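Speaker notes: Recording a family history in audio
Zoia Vasylenko, Trandmont Local History Evening

Opening

Introduce self. Scope tonight is the recorded interview and its transcript. Printing and binding are covered by Behrouz Jalali in the July session.

Define terms. A session is one sitting with one speaker. A transcript is the full typed text, errors included. An edited life story is a separate document and should be saved under a separate file name.

Preparation

Send the speaker a list of 12 topics a week ahead. Topics, not full questions. Places lived, schooling, first job and household routine produce the most usable material. Leave dates until later in the session; people stall on them.

Choose a small furnished room. Hard floors and bare walls give an echo that cannot be removed afterwards. Curtains, bedding and coats all absorb sound. Switch off the fridge if it can be heard.

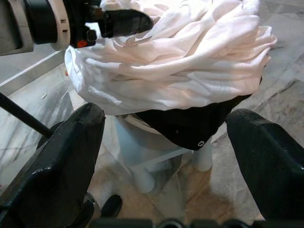 Crumpled white cloth on a white plastic stand.

Length and volume

Stop at forty minutes. My Darwish interviews came to 1,613 typed lines over nine sessions. The last quarter of each long session was mostly repetition.

Pause here. Ask who has recorded a relative already.

Transcribing

Type everything once, without correction. Mark unclear words with square brackets and the time. Keep dialect spellings consistent and list them on a single sheet. Then cut. A chapter of 1,000 words usually comes down to 700 when false starts are removed.

Do not merge two speakers' accounts of one event. Print both, with names.

Consent

Get a signed form before the first session. It should state who may hear the recording, who may read the text, and what happens to both after the speaker's death.

Questions. Handouts are by the door.

Last updated: May 29, 2018

Related items
Labelling old letters and postcards
Questions to ask about a first job
Notes from the Droltasell reading group

Contact | Copyright Zoia Vasylenko | Back to top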